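Hillberg College
Food Service and Nutrition
Unit 4: Moist-Heat Cooking
Course handout

Purpose of this unit

Students will learn to distinguish the main moist-heat methods and to select a method suited to a given food. Reading for this unit is the Flotia workbook, section 4, together with the case sheet on the Navel canteen. Both are held at the library desk.

1. Terms

Boiling: cooking in liquid at a full, rolling bubble. At sea level water boils at 212°F.
Simmering: cooking in liquid held just under the boil, with small bubbles rising slowly.
Poaching: cooking in liquid that moves very little. Used for eggs, fish and soft fruit.
Steaming: cooking in vapor, with the food held clear of the water.

2. Nutrient loss

Vitamin C and several B vitamins dissolve in water. Vegetables that are boiled and drained lose part of these vitamins to the cooking liquid. Losses increase with the volume of water, the cooking time and the amount of cut surface. Soups and stews retain more, as the liquid is eaten.

3. Case: the Navel canteen

The canteen served 1,743 lunches in December. Of these, 798 included a boiled vegetable and 687 a steamed one; the remainder had salad or no vegetable. Students should calculate each share as a percentage and bring the results to the seminar.

4. Equipment for steaming

A steamer requires a water source, a perforated surface to hold the food, and a lid. Stacked bamboo baskets, folding inserts and electric pots all meet this requirement. Food should be placed in one layer with gaps between pieces.

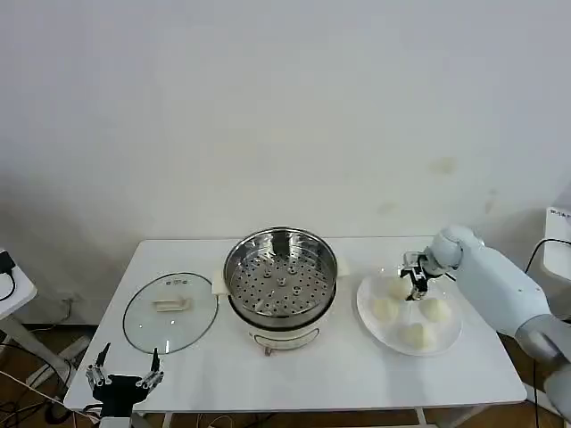
5. Assessment

The written test lasts 60 minutes and covers sections 1 to 4. Calculators are permitted. Students who wish to write on the Đinh recipe collection in place of the case sheet must obtain approval from the department office before the seminar.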